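Ridgeway Robotics Club
Project report: closing a compartment box with two hand-held grippers
Written up by Kirsty Tennant

Our title in the club plan was "Teaching a robot to tidy up". I argued against it in March and I still do, as what we worked on was a good deal smaller. We wanted to know whether a person holding a gripper in each hand could shut the lid of a small parts box and do up its latches, and whether the recordings would be clean enough to train anything on. 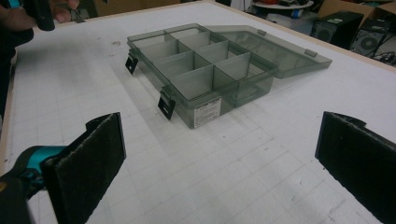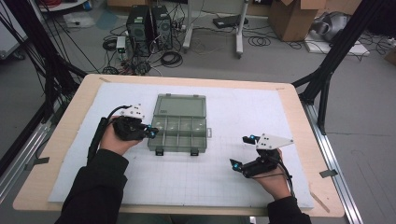
Fig. 1 and 2. The compartment box with its lid open on the gridded board, and the grippers.

Choice of object

The Cistby team used wooden blocks the year before and reported a success rate of 100 per cent. I don't think that tells us much. A block can be picked up badly and still count as picked up. The compartment box has a hinged lid and two small latches, and you can see through it, so we expected it to be awkward for the people and worse for the software. It has eight compartments, which we left out of the task altogether. Filling them was in the first plan and should never have been.

Method

Each attempt began with the lid open. The operator had to bring the lid over, press it down and fasten both latches without letting go of either gripper. Anything short of two fastened latches was marked as a fail. There was some pressure to give half marks for one latch, and I was outvoted on this for the first day, so those early scores were later marked again from the recordings.

We planned 50 attempts and got through all of them, though the last few were rushed and it shows.

Results

Of the 50 attempts, 28 passed. The lid gave very little trouble. Nearly all the fails were at the latches, where the operator could push well enough but couldn't feel whether anything had caught. Several people said they were going by the click. The software doesn't get the click, as we recorded no sound.

The scores did go up as we went on. Our draft for the Brusurley open evening called this "rapid learning". It may be. It may also be that our two best operators took most of the later turns, and we kept no proper rota, so I can't separate the two.

What we can't claim

We haven't trained a model. The Curnell judges asked about this straight away and the answer was a bit vague on our side. We have a set of recordings of people doing a fiddly job moderately well, on one box, on one table. Whether the see-through plastic is a real problem for the software is still a guess.

Next term

Keep a rota. Record sound. Try a solid-coloured box of the same size before anyone says anything more about transparency. I would also like the title changed.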